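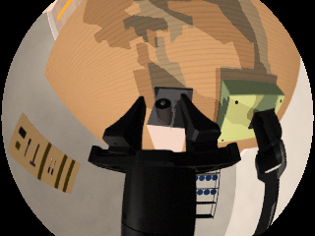 The Idasik gripper package is a two-finger gripper and wrist camera for the Telar simulator, and I have been using version 2 of it since July. It costs $517 for a single seat. The gripper model is the part most people will buy it for, but the wrist camera is the part I ended up spending my time on, and most of this review is about it. The lens is a very wide fisheye that gives you a round picture with black corners. Both fingers stay in view with the block between them, and you also get the green box off to the right and a good bit of the floor past the table. What you don't always get is a clear look at the contact point. From this angle the tip of the right finger overlaps the side of the block, so you can't judge the gap on that side from the wrist view alone.

Print this article | E-mail this article

Reviewed by Remedios Mangubat
15 September 2019

What you get

The download has the gripper, the wrist camera, two fixed room cameras and a small set of test objects. Setup took me most of an afternoon. The Castillo arm profile loaded without trouble, but the gripper came in rotated a quarter turn and I had to fix the mount offset by hand. The manual has one page on offsets and it covers the older version. Kevin Usuga, who works at the next desk, had the same problem on his machine, so I don't think it was my install.

Once the offset is right you don't have to touch it again. The fingers open and close smoothly, and the force limit does what the settings page says it does. I run everything through a Lirenine controller, which the package supports but doesn't include.

The fingers

They are plain tapered fingers, wide at the base and narrow at the tip. The narrow tips are good for reaching down beside something small. They are less good at holding anything tall, where I would like more pad and less point. You can swap in your own finger shapes, and Renato Cabral sent me a blunt pair he had drawn up that held tall boxes much better. Importing them meant editing a text file. A menu would be nice.

The crossbar the fingers ride on is wide, and it extends past the wrist on both sides. You need to plan for that. Coming straight down over a single object is no trouble, but my first attempts next to a taller object ended with the crossbar hitting it well before the fingers got anywhere useful. I now add side clearance to every approach.

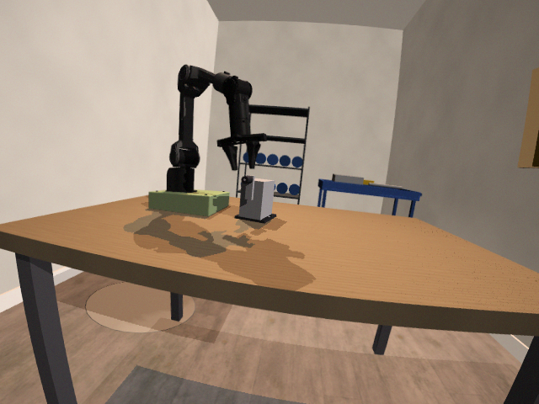

Fingers open above the gray test device, seen from the first room camera.

The room cameras

I used the first room camera far more than I expected to. It takes in the whole arm from the green base up to the elbow and back down to the gripper, so when a path looks strange you can see which joint is doing it. The gap between the fingers is easy to see from here too. For teaching a new person how the arm moves, this is the view I would start with.

Its weak point is the background. The gripper is black and the rack against the back wall is dark, and where one passes in front of the other the outlines run together. A person can sort it out. My tracking script could not, and it lost the right finger over and over until I turned up the fill light. If you plan to track the fingers from this camera, do that first — or change the rack color, which Telar lets you do in the scene file.
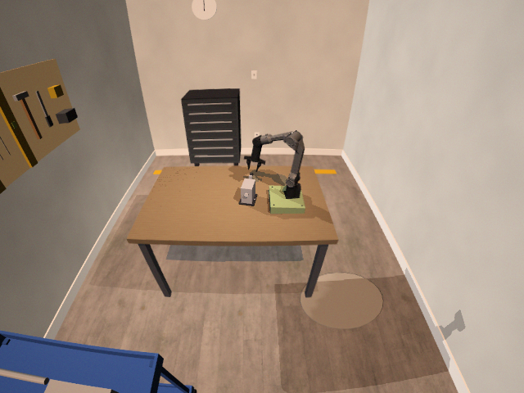
Second room camera, with the device to the left of the mounting plate.

The second camera gives you more of the room. You can see the tabletop, the drawer cabinet behind it, the tool panel on the left wall and part of the clock. For checking that the arm has space to swing, it does the job well. For close work it's too far back. The device looks small, and I couldn't tell from this view whether the fingers were centered over it. There is a zoom setting, but it softens the picture and I stopped using it.

Shadows

Version 2 is supposed to have better shadows than version 1. They are darker, certainly. On the wrist camera they still have stepped, jagged edges where they cross the wood, and they are layered in a way that I found distracting. A detector I trained on the default lighting kept marking shadow edges as objects. Softening the light in the scene settings helped, at the cost of slower rendering. Tariq Kakakhel runs the same scene with shadows off and says his results are fine, but he only cares about arm position.

Speed and stability

I ran 2,000 grasps in one batch overnight with the wrist camera and the first room camera on. The batch finished. The log file stopped writing partway through, though, and I had to pull the results out of the controller's own records. With all three cameras on, my desktop slowed down enough that I wouldn't do a batch that way. Short sets of 10 were no problem with everything turned on.

Support was decent. I wrote to them about the mount offset and got a reply the next morning with a corrected file. It has not made it into the main download yet, so ask for it.

Should you buy it?

If you already work in Telar and need a two-finger gripper with a camera on the wrist, yes. The wrist view is wide enough to be useful and the gripper behaves. Use it together with the first room camera, and budget some time for lighting. If you only need a gripper and have no use for the cameras, the price is hard to defend, and I would wait to see if Idasik sells the parts separately. Trinidad Salazar is testing the Lirenine controller by itself and will have a review of that later.

Print this article | E-mail this article

Contact us | Copyright 2019. All rights reserved. | Back to top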